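Jars page, finally. Been promising this since July, so it goes up today in whatever state it's in. Notes first, picture at the bottom, sorry if its a bit all over the place.

Quick background for anyone new. The pantry swap started as a shelf in the hallway at Killico — bring a jar, take a jar. Then two shelves. Then the old coat closet. At last clear-out we had 71 jars in there and maybe half of them had a lid that fit. So, a sort. One Friday evening, everything out on the tables, everything washed, everything matched up or gone.

These are the notes that go with it, by type, the way they're now on the shelves.

## Screw tops

Top shelf, left. The boring ones. Jam, pickles, pasta sauce. Metal lids, most of them fine, a few rusty inside the rim and those went straight out. If the lid has a dent it won't seal, don't keep it "for buttons". We have enough for buttons.

Labels: soak in warm water with a spoonful of baking soda, leave till after dinner, scrape with an old card. Oil for whatever glue is left. The Zollby sauce jars are the worst, that glue is from another planet. Nice shape though, so we kept 9.

## Clamp tops

Top shelf, right. Rubber ring and wire. Look great, everybody wants them, hardly anyone brings one. Rings dry out and crack — replacement rings are in the blue tin, the size is written on the packet. Wire bent? Put it in the repair box, dont force it.

Good for: flour, rice, oats, anything you're in and out of all day.

## Flip tops

Middle shelf. My favorites and the reason this page exists. Small clear jar, plastic collar, lid on a hinge. One thumb and it's open, and the lid stays attached so there's no hunting under the stove for it. Perfect for salt by the stove, cloves, paper clips, those tiny screws.

A few things we learned washing them:

- the hinge holds onto crumbs, go in with a toothbrush
- dry them lid up, overnight, upside down traps water in the collar
- collar comes off on the Rewi ones if you twist hard, goes back on with a click
- no dishwasher for the plastic bits, top rack or not. We warped two

Don't put oil in them. They close, they don't seal. Someone's backpack found this out on the bus.

## Big ones

Bottom shelf, on the floor really. The 800 ml and up. Heavy, so nothing goes on top of them. Bread flour, dog biscuits, dry pasta standing up. The Plirkitz jars have a wide mouth and you can get a whole hand inside to clean, worth waiting for one.

No narrow necks anymore please. Impossible to scrub, and the bottle brush is on its last legs.

## Odd lids

Shoebox by the door. Some 34 lids without a jar. Take a look before you recycle a jar at home, yours might be in there. Sorted by width, small at the front, or they were when I left. Anything still in the box when the clocks change goes to scrap metal, the plastic ones to the bin.

## Before you drop off

Clean, dry, lid on, no smell. Sniff test is real — garlic stays in a plastic lid forever, and curry is nearly as bad. A day out in the sun helps a bit. Chipped rim means no, even a tiny chip. Cracks, no. Cloudy glass is fine, try vinegar first.

Leave them on the table and not on the shelf, so they get looked at before they go in. Same goes for lids.

Take as many as you'll use. If you've got a jam weekend coming up, leave a note on the closet door and we'll put a batch aside for you. Give us a weeks notice for that, more in berry season when the shelf empties fast.

Still looking for: flip tops (always), rubber rings in the middle size, one decent bottle brush, a roll of masking tape for labels. Swap hours are the same as before, after six until the lights go off.
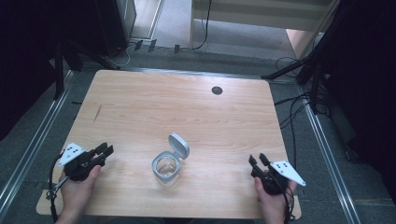 **How do you get a pickle smell out of a plastic jar lid?**

Rub it with a paste of baking soda and water, leave it overnight, rinse, then dry it in the sun for a day. If it still smells after two rounds, keep that jar for something you don't eat — nails, string, batteries.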